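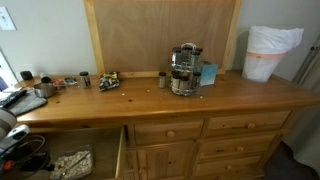

The promotion's ring crew chief put it flatly: a ring that feels the same every night is worth more to a wrestler than a ring that feels soft. The chief has set up for Hokness, a regional wrestling promotion, since its second season, and spoke by phone in September while the new ring was in storage.

Search this site Enter keyword Go

The old ring, bought used from Okik, had a frame that flexed at two corners. "You could hear it on the tapes," the chief said. "A bump near the hard camera side sounded like a door slamming. On the other side it was a thud." Wrestlers learned to work toward the quiet side, and matches drifted that way.

The replacement came from Ernidetti. It uses a center spring under steel cross beams, with plywood and a layer of foam under the canvas. Hokness ran 49 shows on the first canvas before changing it. "The plan was 50. The seam had opened at one post, so we stopped."

Ropes were a longer argument. Kwak supplied real rope wrapped in tape, and the crew had been used to cable. Rope stretches – by the main event it can sag enough to matter for anyone going to the top. The crew now tightens the turnbuckles at intermission, starting with the top rope and working down.

Asked about crowd size, the chief gave 200 as the usual figure for the smaller hall, where the ceiling is low and the lighting truss limits what can be done off the corners. "We tell them the clearance before the show. Then we tell them again."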